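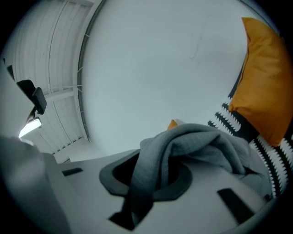 September 23, 2024

Morning shift, Ponberg site. The Lagman cell resumed cushion and throw handling at the start of the day. Under the revised schedule, staff no longer fold at the bench; they guide the gripper and review each attempt. Ms. Stanisława Zieliński asked that the new duties be written into the job descriptions before March. The request was forwarded to Uvlow management. The log stood at 2,992 attempts at noon, 117 of them marked for review.

The orange pillow remains in use beside the black-and-white zigzag one. Operators reported less strain in the shoulders and more in the wrists.
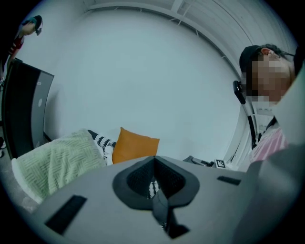 Afternoon shift

Rotation was shortened to 49 minutes at the operators' request.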